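3.2 What the visits were for

I started this part of the project thinking state visits were mostly about deals. Then I sat down with 168 official notices of trips by heads of government, and a good chunk of them turned out to be about grief - someone had died, and a leader flew in to say sorry in person. I coded each notice by its stated purpose, using the Rillari scheme with two changes of my own (both are in the appendix). Condolence calls came to 40, far more than I'd have guessed!

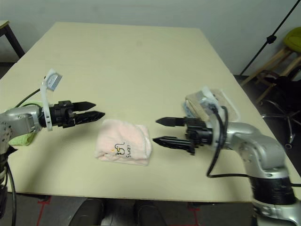
Figure 2. Folded pink towel with swan embroidery, on a table between two robot arms.

What surprised me more was how short these stops were. Most were tacked onto a longer trip, often on the way home from a summit, and the notice gave them a line or two at the very end. Okonkwo calls these "doorstep visits" and treats them as pure courtesy. I'm not so sure. In 4 of the 40 cases a trade or visa announcement came out the same day, and I kept those in the condolence group because the notice named the death first. Moving them out doesn't change the ranking in Table 3.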